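19 May 2024
By Petronella Zwane, Skostbridge Product Services

Kadlec Hand-Held Gripper Kit: Gallery

Skostbridge supplies the Kadlec kit to laboratories and training centres that wish to record manual tasks for later use in robot programming. The kit comprises a pair of grippers, one for each hand, together with cables and a printed setting-up guide. The pictures on this page show the kit in use on a wooden tabletop with ordinary household articles.
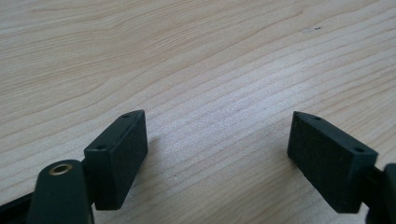 Finger pads in the open position, with the textured inner faces towards each other.

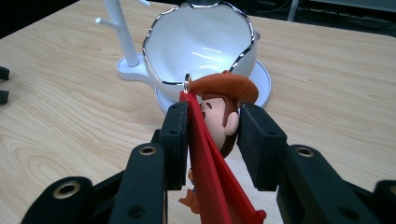
A small cowboy figurine keychain held between the pads, with a cup and saucer behind.

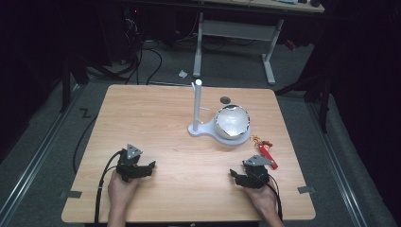 Both grippers at the near side of the table. The white stand carries a bowl in its base, and a red keychain tag lies to the right.
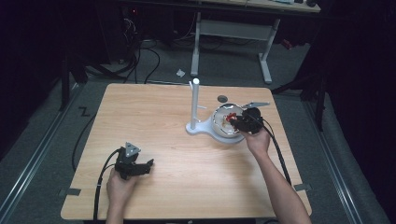
The right gripper over the bowl.

The kit is offered at £1,178, inclusive of delivery within the United Kingdom. Educational customers may apply for the reduced price of £1,118. Replacement finger pads are sold separately and should be inspected after every 4,000 closing cycles.

Orders placed before the end of June will include access to the Bultance recording software for one year. Purchasers who already hold an Odia licence may transfer their settings without charge. Requests for a demonstration should be addressed to Anca Iordache and will be answered within five working days.

Contact: Skostbridge Customer Office | © Skostbridge 2024 | Back to top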